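Notas à imprensa - coleção Belmonte
LEIA-ME da versão de fevereiro de 2024

Olá, e obrigado por ter chegado até esta pasta! Reunimos nela 500 notas à imprensa em português, escritas por pequenas empresas e associações, cada uma acompanhada do título com que a notícia saiu no jornal local (quando saiu). Quem cuida da coleção sou eu, Amado Sison, com a Erlinda Umali, que passou boa parte da vida numa redação e lê uma nota fraca com a mesma paciência com que lê uma boa. 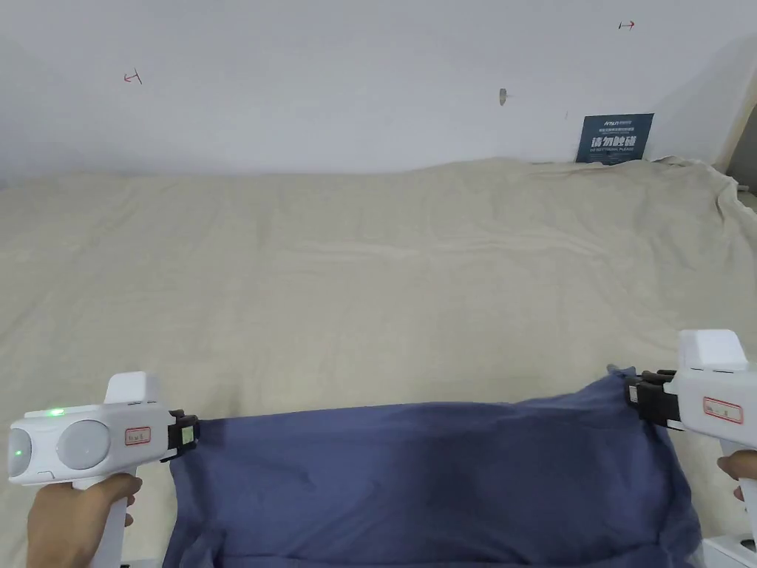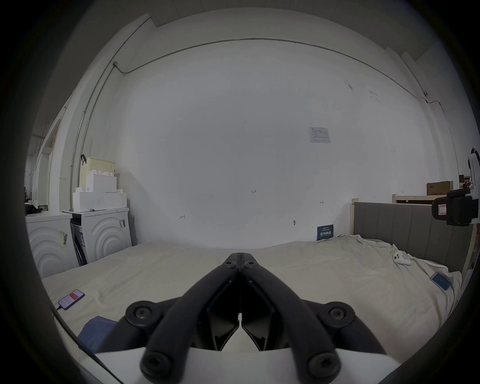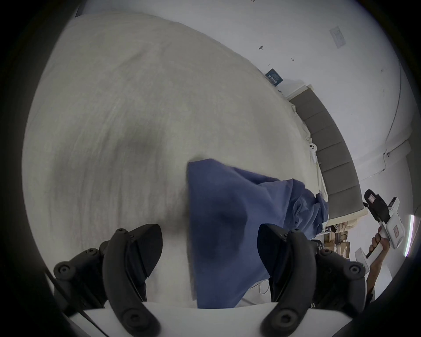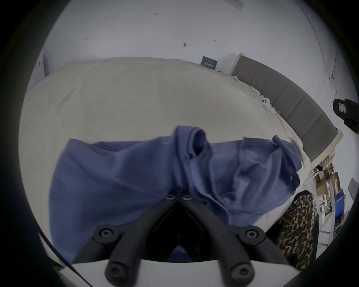
A ideia nasceu nas oficinas de escrita que damos em Belmonte. Os alunos pediam sempre mais exemplos, e os que tínhamos eram quase todos de grandes marcas, com gabinete próprio e agência paga. Faltava o material de quem escreve à noite, depois de fechar a loja, e manda tudo para um endereço geral à espera de resposta.

O que vem na pasta

notas.csv - uma linha por nota, com o texto integral
titulos.csv - os títulos publicados, ligados às notas pela coluna id_nota
guia.txt - as regras de anotação, que vale a pena ler antes de tudo o resto
mudancas.txt - o que mudou desde a primeira versão, de junho

As colunas de notas.csv

id_nota: identificador, nunca reutilizado
setor: um de 13 setores (comércio, cultura, desporto e por aí fora)
assunto: a linha de assunto do e-mail, tal como foi enviada
corpo: o texto, sem assinatura nem contactos
gancho: a frase que, para quem anotou, traz a notícia
publicada: sim, não ou desconhecido

A coluna gancho foi a que nos deu mais conversa. Há notas em que a novidade aparece logo na abertura, e há outras - muitas, confesso - em que ela está escondida no penúltimo parágrafo, depois da história da empresa e de uma citação do diretor. Marcámos sempre uma só frase, mesmo quando apetecia marcar duas. O Ariel Salazar e o Dexter Policarpio anotaram tudo em separado, e a Erlinda decidiu os casos em que não se entendiam. As duas anotações originais estão guardadas e podemos enviá-las a quem quiser estudar os desacordos.

De onde vieram os textos

Foram cedidos pelos próprios autores, com autorização escrita para uso em ensino e investigação. A Siltex e a Hitari deram-nos os arquivos completos, incluindo as notas que ninguém publicou (um gesto generoso, porque custa mostrar essas!). Nomes de particulares, telefones e moradas foram substituídos por marcas entre parênteses retos. Os nomes das empresas ficaram.

Limites que convém conhecer

O setor do comércio pesa demais e o da saúde tem só 6 notas, por isso não tirem dali grandes conclusões. Um "desconhecido" em publicada quer dizer que procurámos e não encontrámos, e pode muito bem ter havido uma breve em papel que nos escapou. Alguns corpos têm até 10 parágrafos e trazem quebras de linha dentro do campo, coisa que certas folhas de cálculo leem mal - abram o ficheiro como UTF-8 e com aspas ativadas.

Utilização

Podem usar, copiar e adaptar para aulas e investigação, citando "Coleção Belmonte de notas à imprensa". Para fins comerciais, escrevam-nos primeiro. Pedimos também que não usem os textos para ridicularizar quem os escreveu.

Erros e sugestões vão para o Ariel Sarmiento, na Sandau, que mantém os ficheiros e costuma responder na mesma semana. Indiquem o id_nota e a coluna, por favor.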